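Domestic Electrical Loads: Course Handout 2
Diversity and demand in small dwellings
Elīna Dzene, Dirnbridge evening programme
Revised July 18, 2021

Read before the session on consumer units. The worked figures are for teaching and should not be used for sizing a real installation.

2.1 Terms

Connected load is the sum of the rated power of every fixed appliance and every appliance likely to be plugged in. It is easy to work out and is almost always larger than anything the supply will see.

Maximum demand is the highest load expected at one time, averaged over a stated interval. Always state the interval. A figure taken over half an hour can't be compared with one taken over a minute.

Diversity is the allowance made for the fact that appliances do not all run together. It is applied to a group of loads or to a single appliance with several elements. In these notes the diversity factor is demand divided by connected load, so it is never greater than one. Some older textbooks use the inverse. Check which one you are reading.

2.2 Resistive and motor loads

A resistive load, such as a kettle or an immersion heater, draws a current close to its rated value from the moment it is switched on. Power is voltage multiplied by current, and the power factor may be taken as one.

A motor load, such as a fridge compressor or a pump, draws a short starting current several times its running current. Starting current has little effect on energy use or on cable heating. It does matter when choosing a protective device, which must not trip each time the motor starts.

2.3 Thermostats and duty cycle

A heating appliance under thermostatic control is either on at full power or off. Its average power is the rated power multiplied by the duty cycle.

Take a heater rated at 4,000 W with a duty cycle of 72 per cent over the hour. Average power is 2,880 W and the energy used in that hour is 2.88 kWh. The current when the element is on is unchanged by the duty cycle. Cable size follows from the current and the time for which it flows. The bill follows from the energy. Students lose marks every November for mixing the two.

2.4 The Posby readings

The Posby set, handed out separately, gives half-hourly demand for 200 dwellings on one feeder. Plot the demand per dwelling for groups of increasing size. The curve falls steeply at first and then flattens. Small groups vary widely, so repeat each draw before plotting a point.

The Tusport set uses a shorter interval. Do not combine the two.

2.5 Cooking appliances

A cooker is treated as one appliance with several loads inside it. Hob and oven elements are switched separately and most cycle once they are up to heat. The usual method takes a fixed part of the rated current in full, adds a percentage of the remainder, and adds a further allowance if the control unit includes a socket outlet.

An electric cooker normally has its own circuit, run directly from the consumer unit. Its local switch should be within easy reach but not above the hob.
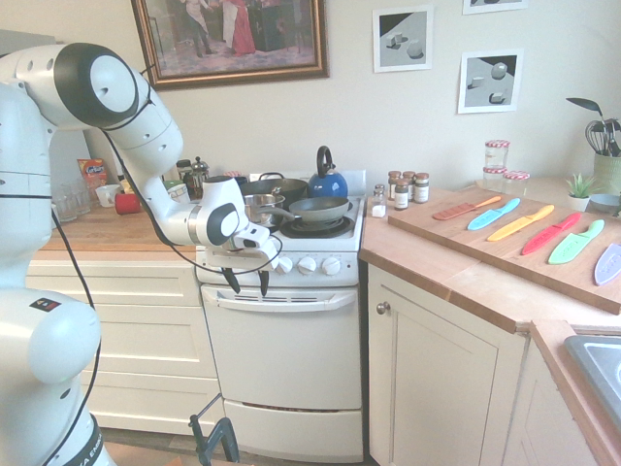 2.6 Exercises

(a) Define maximum demand and explain why the interval must be stated.

(b) A water heater has the rating used in 2.3 but runs at half the duty cycle. Find its average power and the energy used in one hour.

(c) Using the Posby set, estimate the diversity factor for the whole feeder. The connected load per dwelling is on the cover sheet.

(d) Read Ghiță, chapter 2, on protective devices. Note which definition of diversity factor it uses and convert your answer to (c) if needed.

Show units at every line of working.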